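5 min read
Posted Oct 17, 2022
18 shares | 3 comments

Equipment Planning Lead, Zimside robotics programme
Vostero, Mulalthorpe site – permanent, full time or four days a week

We are about to spend a serious amount of money on robot arms and we would love somebody to come and help us spend it well.

Vostero develops handling routines for small robot arms, mostly for picking up household and kitchen things off tables and worktops. Until now our buying has been done by whichever engineer had the most patience that month. It has worked, more or less, but we have ended up with three kinds of mounting plate, two makes of gripper finger that don't swap over, and a cupboard of cables that fit nothing we own. Zimside is our chance to do it properly. It is a new test hall on the Mulalthorpe site, the lease is signed, and the first benches need to be in by June.

The job is to own the equipment plan for Zimside from the first list to the last delivery. You would sit with the engineers and find out what they need (and what they would merely enjoy having), turn that into a costed plan, get quotes, argue a bit, place the orders and keep the whole thing up to date as it changes. It will change! We try most layouts in simulation before we order anything, so a lot of your early work would be done alongside the simulation group, who can tell you in an afternoon whether an arm reaches the far side of a table or whether the bench wants to be a hand's width lower. If you have ever had to send back a pallet of the wrong thing, you will know how nice that is.

What you would be doing in the first year:

Building one equipment register for both sites. Our Maldonado workshop keeps its own list and ours is a spreadsheet with 257 rows, of which a fair few describe things that were scrapped ages ago.

Writing the Zimside budget, including the dull lines that always get forgotten – installation, guarding, spare fingers, calibration, training, floor fixings, insurance.

Comparing leasing with buying for the arms. We lean towards buying, but we are open to being shown the sums.

Agreeing service cover with suppliers and keeping an eye on the renewal dates.

Setting a sensible spares level. At the moment we either have none or a drawer full.

You would have sign-off on single orders up to £2000 without asking anyone, and a short weekly meeting for everything above that. You would report to the head of operations and work most days with the lab engineers, who are friendly and will explain anything if you catch them before lunch.

We would like you to have planned or bought technical equipment before. It doesn't need to be robots. Hospital kit, food machinery, theatre lighting, school labs, all good. You should be happy reading a data sheet and ringing up a supplier when it doesn't make sense, and you should be tidy with figures. Some knowledge of payload, reach and duty cycle would be lovely, though we can teach that in your first few weeks. A driving licence helps, as the site is a long walk from the station and the bus is not one to rely on.

You don't need a degree. You don't need to write code either, but you will be looking at simulations fairly often, so a bit of curiosity about them will go a long way.

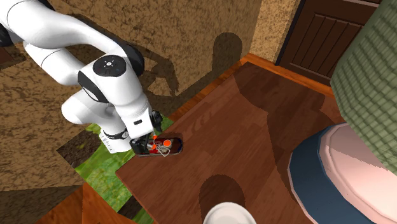
Do we have to budget for the gripper separately from the arm?

Usually you do. Most quotes we receive cover the arm and its controller, with the gripper, fingers and fitting as extra lines, so please plan for them from the start.

Pay depends on experience and we will tell you the band on the first call, before you put any time into an application. There are 28 days of holiday plus bank holidays, a pension we pay into from day one, and a training allowance of £300 a year which you can spend on whatever you can make a decent case for. Two days a week from home is fine once you know the people and the building.

To apply, send a CV and one page telling us about a purchase you planned that went well, or one that went badly and what you changed afterwards. We enjoy the second kind just as much. Post it to the Vostero office at Mulalthorpe or use the form on our jobs page, quoting reference Zimside 70. We reply to every application, and interviews include a walk round the lab and a go at costing a single bench with one of the team.

3 comments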